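4.2 Property records and the timing of search warrants 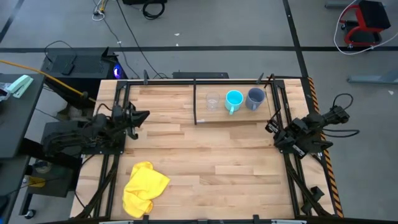

The second part of the study looks at what happens to seized items between the search of a residence and the first court date. We chose this period for the same reason as Annan and Jääskeläinen: it is the stage at which most paperwork errors are made, and the stage at which they can still be corrected cheaply. Our sample contains 200 warrant files from two police districts, Dilar and Podier. Each file had to include a signed warrant, a return listing the items taken, and an intake record from the property room.

The two districts handle intake differently. In Dilar, the officer who leads the search fills in the return at the address and brings the items to the property room in person. In Podier, items are handed to an exhibits officer at the door of the residence, and that officer completes both forms. Podier changed to this method in July, so all of its files in our sample come from after the change. We did not try to compare them with earlier Podier files, which were kept on paper and are stored by surname only.

For each file we recorded the time the warrant was signed, the time of entry and the time of intake. We then compared the return with the intake record line by line. A mismatch was counted when an item appeared on one list and not on the other, when the quantity differed, or when a serial number had been copied wrongly. Differences in wording were ignored. A "black handgun" on the return and a "pistol, black" at intake were treated as the same item if the serial numbers agreed.

Of the 200 files, 43 had at least one mismatch. Most of these were small. The usual case was a group of items, such as loose ammunition or several phones, entered as one line on the return and split into separate lines at intake. Wrong serial numbers were less common but took longer to fix, and in several files the correction was made only after the defense had asked for a copy of the return.

Delay mattered more than we had expected. Files in which intake took place more than 24 hours after entry were more likely to contain a mismatch, and this held in both districts. Long delays were mostly tied to searches that ended late in the evening, when the property room was closed and items were held overnight in a temporary locker. The locker log was not always attached to the file. Where it was missing, we could not tell who had handled the items overnight – a gap that Väisänen also reports for rural stations.

The number of items seized had a weaker effect. Three files listed more than 100 items each, and two of them had no mismatch at all. Both had been prepared with the Prondell form, which requires a second officer to read the list back before it is signed. The form is optional in Dilar and was used in too few files for us to test its effect properly.

Figure 3. Work surface with three drinking vessels at the far end.

Two limits should be kept in mind. We only saw files that had reached the prosecutor, so searches that led to no charge are missing from the sample. We also relied on the times written in the records, and some of these had clearly been rounded to the nearest quarter hour. Section 4.3 turns to the interviews with property room staff.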